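Drernmont erweitert Medienausleihe: Stadtbibliothek öffnet ab September länger und startet neues Bestellportal

Drernmont, im August. Die Stadtbibliothek Drernmont stellt ihre Ausleihe um. Ab September können Leserinnen und Leser Medien über das Portal Greteo bestellen und am selben Tag abholen, sofern die Bestellung bis 11 Uhr eingeht. Gleichzeitig werden die Öffnungszeiten erweitert. Das Haupthaus öffnet künftig durchgehend von 10 Uhr bis 19 Uhr, die Zweigstelle am Hafen schließt wie bisher um 16 Uhr.

Greteo ersetzt den bisherigen Onlinekatalog, der technisch nicht mehr weiterentwickelt wird. Das neue Portal zeigt Bestand, Standort und Rückgabefrist auf einer Seite an. Vormerkungen aus dem alten Katalog werden übernommen, Merklisten dagegen nicht. Wer seine Merkliste behalten möchte, kann sie bis Ende August im Benutzerkonto als Datei speichern. 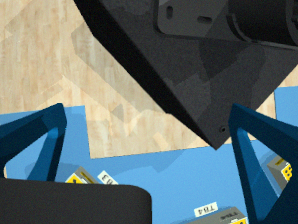

Bestellte Medien liegen im Haupthaus im Erdgeschoss zur Abholung bereit, sortiert nach der Nummer des Bibliotheksausweises. Die Bereitstellungsfrist beträgt 10 Öffnungstage. Nicht abgeholte Titel gehen danach an die nächste vorgemerkte Person oder zurück ins Regal. Eine Gebühr für Bestellungen wird nicht erhoben. Die Jahresgebühr bleibt unverändert, Kinder und Jugendliche unter 16 Jahren zahlen weiterhin nichts.

Der Umstellung ging eine Befragung der Nutzerinnen und Nutzer im Frühjahr voraus. Am häufigsten wurden längere Öffnungszeiten gewünscht, gefolgt von einer einfacheren Suche und mehr Arbeitsplätzen. Für die Arbeitsplätze wird im Obergeschoss der frühere Zeitschriftenraum umgebaut. Die Zeitschriften ziehen in den Lesesaal um - ältere Jahrgänge kommen ins Magazin und sind dort auf Bestellung zugänglich.

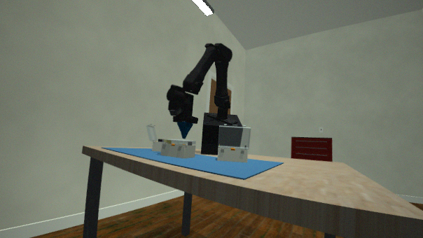

Schwarzer Roboterarm über einem Holztisch mit Schachteln und blauer Arbeitsmatte (Computergrafik).

Neu ist auch die Zusammenarbeit mit der Buchhandlung Ardeleanu in der Altstadt. Dort können entliehene Medien zu den Ladenzeiten zurückgegeben werden. Ausgenommen sind Fernleihen, Spiele und Medien mit überschrittener Leihfrist. Die Rückgabe wird am folgenden Öffnungstag im Konto verbucht, maßgeblich für die Frist ist der Tag der Abgabe.

Wegen der Umstellung bleiben beide Häuser Ende August für 2 Tage geschlossen. In dieser Zeit werden keine Medien fällig. Die Außenrückgabe am Haupthaus ist ebenfalls außer Betrieb, die genauen Termine hängen an den Eingängen aus.
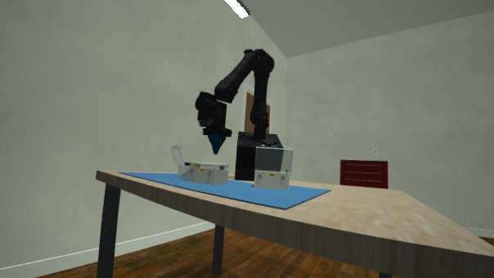
Im September bietet die Bibliothek Einführungen in das neue Portal an. Sie beginnen jeweils um 11 Uhr und um 16 Uhr im Schulungsraum des Haupthauses. Die Teilnahme ist kostenlos, eine Anmeldung an der Auskunft ist erforderlich. Eigene Geräte können mitgebracht werden.

Pressekontakt:
Stadtbibliothek Drernmont
Presse und Media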